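Thursday, May

Day four with the Clekeda kitchen package. Writing this down before lunch, while I'm still annoyed in a useful way.

For anyone joining the thread cold: Zandoris sells Clekeda as a subscription. You get a set of simulated kitchens, an arm model with its gripper, a task list, a scorer and a web dashboard. The pitch is that you test your policy in their kitchens overnight and get a number in the morning that tells you how it will do on a real counter. We have a trial seat until the end of the month and then someone has to say yes or no to the yearly price. My vote so far is no, but I want it to be a no with evidence behind it.

Installation

Took most of Monday. The installer wants its own driver version and will quietly put it next to ours, after which neither one works. Fixed by wiping the machine and starting from their container. The quick start guide says twenty minutes. I would like to meet the machine that did it in twenty minutes.

License check phones home at every launch. When the network dropped Tuesday afternoon the whole thing shut down in the middle of a batch and the partial results were not saved. Support answered the same day, politely, and said this is expected. There is an offline license. It costs more.

What's in the box

The sales page says 2,046 kitchens. I went through the asset folders and found 739 layout files. The rest are the same layouts with other tile, counter and cabinet finishes. Recoloring is worth something if you train from camera images, I won't argue with that, but a galley kitchen in orange tile and a galley kitchen in green tile are the same reach problem. If we quote a number internally, quote the layouts.

Handles are a similar story. Plenty of shapes in the asset list, but the collision geometry under the ones I opened is a plain box. The gripper closes on a box that happens to be drawn as a nice curve. That matters a lot for drawer pulls and it isn't in the docs anywhere I could find. I have asked whether there is a setting for it. No answer yet.

Baseline runs

Ran the policy that ships with the package, their weights, their settings, on their own task list. 925 episodes over two nights. I wanted to see if I could get the table on the product page before putting anything of ours through it.

Short version: close on pick and place, nowhere near on drawers. Pick and place came in a bit under what they claim and I'm willing to call that noise. Drawers were bad in a way that didn't look like noise. So I watched replays for most of Wednesday, which is dull work, and found two things.

First, the scorer counts a drawer as open once it has moved a very small distance. Several passes were the arm bumping the front, the drawer bouncing out a little and the episode ending. On a real unit with a soft-close slide that drawer would go right back in. I raised the threshold to something a person would accept as open and a good part of the passes went away. Even with their generous threshold we are under their table, so I don't know what they ran.

Second, reset noise. The default start pose has almost no variation in it. Turn it up to what we see on our own arm after a week without recalibration and the success rate falls off quickly. The setting is there, under an advanced tab, and it is off by default.

Gramenance comparison

We had Gramenance on trial last year and I dug out my notes to be fair to both. Gramenance looks worse. Flat lighting, ugly counters, kitchens like a tax office. Its contact behavior was better, or at least it failed in ways I had seen on hardware: slipping off a handle, dragging a cup along. Clekeda fails by passing through things slightly or by popping away from them. I keep having to remind myself that the prettier one isn't the more correct one, and I suspect that is how it got on our shortlist.

Cost is closer than I expected once you add the offline license to Clekeda. Gramenance has a per-core fee that I had forgotten about and am now cross about again.

This morning

Dropped the Zandoris arm into the Hodoroağă-style layouts with the long counter run. 

(Spelling per their asset list should be Hodoroagă. It's the name of the layout family, and I'll probably get it wrong again.) These are the ones I care about, as they are closest to the client kitchen: stone counter, drawers underneath, open shelf on the wall over it. If the package is going to earn its price anywhere, it's on these.

Ran them one at a time with the viewer open, stepping slowly, pausing whenever the gripper got near the stone. Clearance over the front edge is what I wanted to look at. Our real arm is nervous there and the client's worktop is expensive. 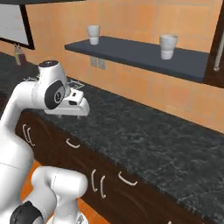 Notes from stepping through

1. Fingers down, nothing in them, a short distance over the front edge of the granite. The pose itself is believable. I'd accept it from our own planner.

2. The viewer shows no clearance readout. You can get it from the log afterward, but not while paused, which is when you want it. Wrote a small script that prints fingertip height at each step. It's in the shared folder.

3. Shelf cups. From this start pose I can't tell by eye whether the arm gets to the nearer cup without the elbow coming through the counter space. The task list includes cups on shelves. Want a reach map before I believe any score on those.

4. Granite texture looks great. Friction value on it is the same default as the tile. I changed it by hand and the change did not survive a reload. Filed as a bug, though for all I know this is also expected.

5. Paired vertical handles side by side will be a good test for the box collision problem. If the boxes are fat enough to touch, the gripper won't fit between them even though the picture says it should.

Questions sent to Zandoris

Which threshold was used for the drawer numbers on the product page?

Is there real handle geometry at any price tier?

Has anybody outside the company compared a Clekeda score with the same policy on hardware? I asked for one customer we could call. The reply on Tuesday was a link to the brochure, so I have asked again.

Where I am

The pick and place half is usable for catching regressions, meaning did last night's change break something that worked before. It loads fast once it loads, the batch tool is decent and the replays are easy to scrub. I'd pay a small amount for that. I would not put any of its drawer numbers in front of a client, and drawers are what this client is asking for.

Things that would change my mind: handle geometry, a saner default on reset noise, and one honest hardware comparison with the failures left in. The last one counts most. A simulator that is wrong by a known amount I can work with.

To do before the trial runs out

Repeat the drawer tasks with the raised threshold and reset noise on, three seeds each.

Run our own policy on the same list. Keep the seeds.

Take 2 of the layouts and mock them up on the bench with the spare drawer unit, same heights, and compare. It'll be crude but it will be ours. Need the bench clear from Monday, so please move the welding stuff.

Check if results can be exported when the seat expires. The terms say "for the duration of the subscription", and I don't like how that reads. Copying everything off tonight in case.

4:40 pm – script from note 2 was printing meters and I was reading it as centimeters. Fixed. Earlier heights in the log need multiplying by a hundred, ignore my message about the fingers being buried in the stone.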